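Otis Obi, Comparing Two Grippers on a CPU Swap, final report

The Lonwood kit came with a sheet saying both grippers could handle "fine electronics." I didn't believe it, so I set up one job – processor and socket – and ran the Nudura and the Kuta through it on the same arm, with the same wrist camera.
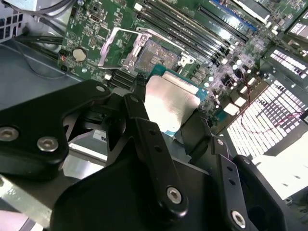

Wrist camera views of the processor and its socket.

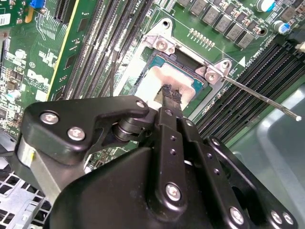 Why not just compare grip force and repeatability from the spec sheets?

Those numbers come from rigid test blocks held square to the fingers. A processor is thin, has to be held by its edges, and has to go in level. Neither spec sheet covers that.

I ran 40 trials per gripper. The Nudura seated the chip 21 times. The Kuta did a little better, but I changed its finger pads partway through, so I would not lean on that gap. My lab partner thinks it's real. I think we need 90 more trials before anyone says so.

The camera was a weak point for both. Fingers and linkages fill a lot of the view, and glare off bright metal threw off the edge finder. I logged 1,103 bad edge readings and stopped sorting them by cause on Sunday. A second camera off to the side would probably help more than a new gripper.

Tạ's controller settings were used for every run. I did not test others, so slow closing speed may be a settings problem – the data can't say.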